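Workshop & Small Automation > Buying advice

Second arm for the Flerbridge unit, or wait?

flintwick
2018-03-18
We've been quoted 3,087 for a two-finger gripper and wrist camera from Talum, arm not included. The boss wants it ordered before the budget closes. I'm not convinced. The sales sheet says it handles "mixed trade goods". Has anyone tried that?

ozierbed
We put in 2 of the Ilen ones in December. No complaints. They cost less and the fingers can be swapped in a minute. I'd buy now, prices only go one way.

flintwick
What do you pick with them?

ozierbed
Boxes, mostly. All one size.

flintwick
Well, there you are then.

marl_and_co
Boxes prove nothing. Ask Talum for a trial on your own stock, and get the pick rate in writing. We were promised 66 an hour by Hepburn and budgeted on it. On a good day we see 60, and that's with someone laying things out neatly first. That person's wages weren't in the quote.

ozierbed
60 against 66 is hardly a scandal.

marl_and_co
It is when the payback sum was done on 66 and no wages.
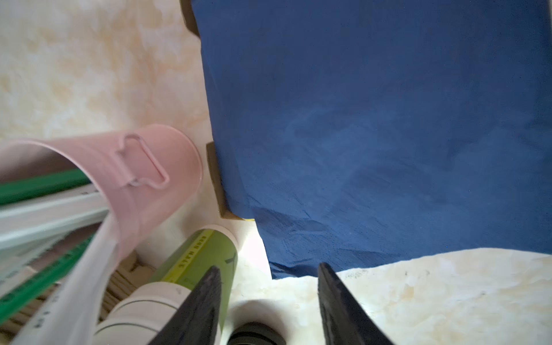

flintwick
My worry is the range of stuff, and whether one pair of fingers at that price covers it. Ours have blunt tips and a decent opening, fine. But a sealant-type tube leaning among long pipes, with its top end pointing at a pink bucket on its side, is a different job from a carton on a belt. Then there's cloth draped over something boxy, and I've no idea what a camera makes of that. If we need a second set of fingers and a suction cup as well, I want them in this year's figure.

ozierbed
You could just tidy the bench.

flintwick
Then I'm paying for tidying. See above.

marl_and_co
Ask what spare fingertips cost too. Hepburn wouldn't tell us until after we'd signed.

flintwick
Will do. Nothing's getting ordered before I've had a trial.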